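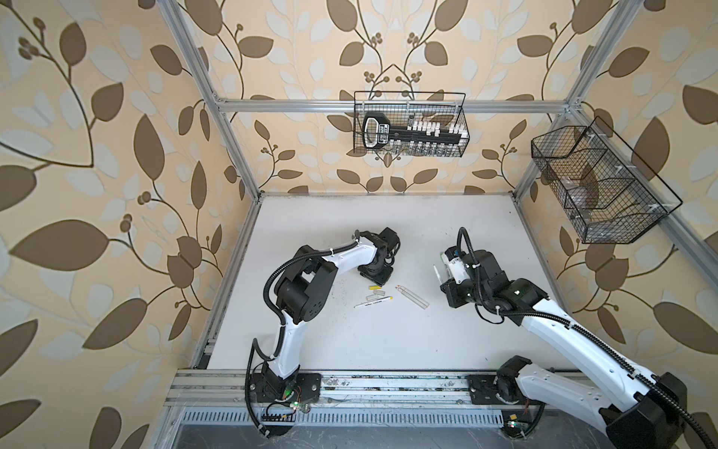

January, wallpaper notes, 9:40 pm

Paste trials for the Handura job, second round. Eleri wants an answer before she orders the paste, so writing this up tonight while I remember which strip was which. Problem is the usual one, heavy paper, big repeat, old plaster under it that drinks everything. Client picked a leaf. Large dark brown leaves on pale beige, curly stems, little bunches of berries, same family as the paper on the three walls up top, with the paler blue-gray and cream leaves scattered behind. Handsome. Miserable to hang. Any drift at a seam and a berry bunch has a step in it, and brown on beige shows it from across the street.

Papers tested: Eretti nonwoven (the client's) and the old Jeltuler pulp stock Man-sik had left over. Same wall, north side of the back shop, one coat of size, left overnight. Should have been two coats. See below.

Strip A. Eretti, paste on wall, straight from tub. Slid fine for the first few minutes then grabbed all at once. Got the match at eye level, lost it by the baseboard. Not stretch, my plumb line was off. Redo.

Strip B. Eretti, paste thinned a little. Better slide. Squeezed out at the seam more than I like, wiped with damp sponge, left a dull track where I wiped. Man-sik says wipe with the roll of the paper, never across. Tried it on the next one, less track. Still some.

Strip C. Jeltuler, pasted and booked. Booked too long, phone rang. Went soft, grew across the width, and no way to get a butt seam after that. Overlapped and double cut it. Blade dragged and tore a leaf tip. New blade every cut, I know, I know.

Strip D. Jeltuler, booked by the kitchen timer. Much better. Width steady, seam closed with fingers only, no roller. Small bubble near the top, left it alone to see if it pulls down by itself.

Drying. Heater off, door shut. Checked after supper. A and B flat. C has opened at the double cut, hairline, you can see plaster. D bubble still there but smaller I think? Look again in the morning before deciding anything.

Pulled a corner of A to see what held. Came away with size stuck to the back, so the bond to the paper is fine and the bond to the plaster is not. Thats the one coat. Second coat on the whole test wall tomorrow, then repeat A and D only. B not worth another strip unless Eleri wants it.

Repeat. Measured it properly this time. Label says 69 cm and it is 69 on the Eretti. Wall height 327, so every drop eats five repeats with trim, and the offcuts are too short for anything except over the doors. Batch 43 on all the rolls we have. If we go short and they send another batch I am not hanging it next to this one, the beige will be off, it always is. Eleri please order 2 spare and keep the labels.

Centering. Client drew the stems mirrored either side of the chimney breast. Fine, but that puts a seam right down the middle of it, where everybody looks. Would rather center a full drop and let the corners take the bad cuts. Man-sik agrees, Eleri doesnt, she says the client was very clear. Ask again with a sketch.

Corners. Wrap a little and start a fresh drop over it, plumbed again. Do not carry a full width round the corner in that room, back left is way out of square.

To get: blades, lining paper, the long Lim brush back from Man-sik (he has had it since the stairwell), another bucket w/ lid. Tub of paste on the shelf has a skin on it, dont use.

Morning: look at D bubble, second size, recut plumb line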